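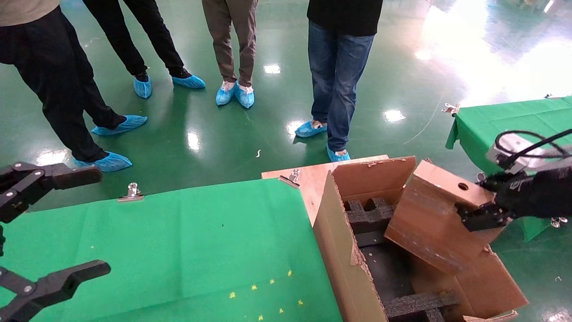 Unit 4: Floors and floor coatings

Handout, 28/02/2023
Éabha Horgan

4.1 What a floor has to do

A floor in a work building carries load, takes wear and has to be cleaned. Most floors that fail do so at the surface, long before the slab under them has any trouble. The choice of finish is therefore a separate decision from the design of the slab, and we treat it that way in this unit.

4.2 Common finishes

Bare concrete: cheap, dusty, stains easily.
Sealed concrete: less dust, but the sealer wears off in traffic lanes.
Vinyl sheet: soft underfoot, with welded seams. Sharp loads cut it.
Epoxy: hard, with no seams over large areas. A gloss finish reflects overhead lights, and scratches show.

Shoe covers keep street dirt off a clean floor. They also change the grip, so a slip rating taken with a bare sole does not carry over.

4.3 Moisture

New concrete gives off water for months. If a coating goes down too early, vapor pushes it up in blisters. Test the slab first – a dry look tells you very little.

4.4 Worked problem

The Usstead store has two rooms, with floor areas of 1,625 and 1,113 square feet. Both get one coat.

Total area: 1,625 + 1,113 = 2,738 square feet.

One kit covers 2,000 square feet, so the job needs two kits. Work out how much coverage is left over and say whether it would do a second coat in the smaller room.

4.5 For next time

Read the Kettani case notes, sections 2 and 3. Bring your answer to 4.4 on paper, with the working shown. The moisture test reports from December will be handed out in class.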